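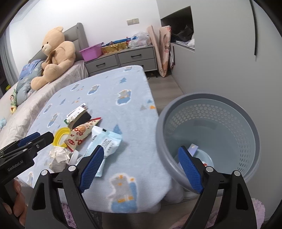
Wrappers and paper on the blue blanket, bin alongside.

January, 7 a.m.

Back at the bench after two days off with the shivers. Test was negative both times. Going by the building rule I stayed out until I'd had a full day without fever, so the Sketby swabs sat in the fridge longer than planned. Virgilio Magbanua logged them in and split the batch for me. Thanks.

Stability run, winter respiratory swabs. 200 samples in all, half in the old transport medium and half in the Clurside one. Read at day 3 and day 7.

Day 3: both media hold up. Flu A signal is flat against day 0. RSV is a little down in the old medium, within what we saw last winter.

Day 7: old medium drops off for RSV and for the weaker COVID positives. Clurside stays level except for 2 tubes that came up blank. Both were from the same rack and both had caps on crooked — I'd call that leakage and leave them out, but they need to be listed in the write-up. Rack label is Irngate, bottom shelf.

The fridge log has a gap overnight on day 5. The door alarm didn't go off and the temperature was fine on either side of it, so I'm keeping the data. Someone should look at the battery in the logger. I swapped it for the spare from the Pumphrey set and it is recording again.

Extraction controls passed on every plate. One no-template well on the third plate showed a late curve. Reran that plate from the same eluates and the well was clean. Both sets of results are in the folder, please don't delete the first one.

To do:
Repeat the weak COVID positives in the old medium with fresh aliquots.
Ask Sketby how long the tubes sit at the front desk before pickup. Their form has no space for it.
Order caps.

Voice still rough, so I'm keeping the mask on in the small room. If you need the hood this afternoon, it's free after 3.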